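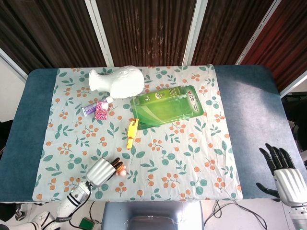

The cloth on the table, with the bust lying on its side.

INVENTORY

Schedule B of the lease listed the contents of the flat at Elden Court under 27 headings. Heading 9 read: Table, rectangular, with contents. Bram Smits had checked the first eight before noon and signed for each of them in blue ink, as the form required.

He wrote the date at the top of a new sheet, 13 Nov 2018, and the reference number, 1,668, under it.

The table was covered in felt, dark teal going to blue. Over the felt lay a cloth in pale mint with green leaves and orange berries. It left a strip of felt bare on the left and another on the right. Smits measured both strips and entered the figures. The form had a box for condition, with the choices good, fair and poor. He marked good for the felt and good for the cloth.

The partition behind the table had its own heading, 14, and he left it alone. He did note that the panel on the far right was redder than the others. The Bosman manual allowed a remark in the margin if a part might have been replaced. He wrote: right panel, color differs, see 14.

Then he started on the contents.

The manual said to work from the left. The first article was a white ornament, ceramic, in the form of a head and neck. It had been laid on its side. Smits looked for a name for it in the list of approved terms. The list had vase, figure, clock and candlestick. He wrote figure, and after a minute added: smooth, matte.

The toothpaste was next. Personal care articles were not to be valued, only listed. The tube was white and purple. It was small, of the size people buy for a journey, and its cap was white. The tenant had made one journey in the period of the lease, in September, to Ternano, and the agency had the letter in which she gave notice of it. She had asked if somebody could water the plant. There was no plant under any of the 27 headings.

Smits listed a packet, pink, dotted red and white, contents not examined. He listed a clip, plastic, yellow with an orange tip. He turned the clip over twice. It could have been a toy, in which case it belonged under 22, Articles for Children, and 22 had been struck out on the lease by hand, with initials next to it. He compared the initials with the signature on the last page. They were hers.

He entered the clip as stationery.

The green package took longer. It was a flat plastic blister with a printed card inside, and the card had a large white 3 on it and a line of Chinese characters along the top. Smits did not read Chinese. The manual said that text on an article was to be copied exactly or not at all. He put down the numeral and left a space.

The last article was a small ball, or near enough to a ball, between pink and orange. He had no heading for it and no term. He tried round object and crossed it out. He tried sundry. The form allowed three sundries in each room before a second form had to be opened, and he had used none.

At ten past four he telephoned the office at Emevness.

"I have a question on 22," he said.

"22 is void."

"Yes. If an article is found that belongs to 22, where does it go?"

He could hear pages being turned. Someone asked him to hold, and then the same voice came back.

"How many articles?"

"Two. It may be one."

"Value?"

"None."

"Then it goes under the room it was found in."

Smits thanked the voice and put the telephone away. He wrote sundry beside the ball. He drew a line through stationery, wrote sundry there as well, and initialed the change. That left one more for the room.

The light was going and he still had 10 through 27. He signed for heading 9, waited for the ink to dry, and went over to the window to begin on the curtains.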